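Re: [briststead-commute] Anyone tried the new park and ride?

On the Briststead list, another rider wrote:
> Has anyone used the new lot out at Ondent yet? I drive in
> every morning and the backup at the bridge is killing me.
> Is the bus really any faster, and do you get a seat?

I've been doing it since December, so I'll bite. Short version – yes, it's faster going in, and no, not by much coming home.

The lot has 100 spaces and it's full by 7:30, so don't dawdle. I leave the house at 6:50 now, which used to be when my alarm went off. The Staltivis express picks up right by the entrance and makes two stops before downtown. In the morning it gets the bus lane all the way to the bridge, and I have to say it's pretty satisfying to roll past all those brake lights (sorry, I know one of them is yours!).

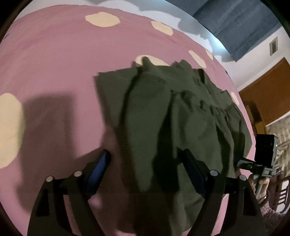

Going home is another story. The bus lane ends after three blocks and then you're sitting in the same mess as everybody else. If you can get out early, take the one before 4:00. After that I'd walk over to Vương and catch it there, one stop up the line, or you'll be standing the whole way.

Seats in the morning have been fine. I've stood maybe twice. It does get stuffy in the back and the heater only has one setting, so dress in layers.

What I'd really like is for the county to run a later bus. The last one out is at 6:40, and if you miss it you're paying for a cab back to your own car – ask me how I know. I sent in a comment through the transit page and got the form reply. If six of us wrote in they might at least look at it?

Also, does anybody know if the monthly pass covers parking on weekends? The sign says one thing and the website says another.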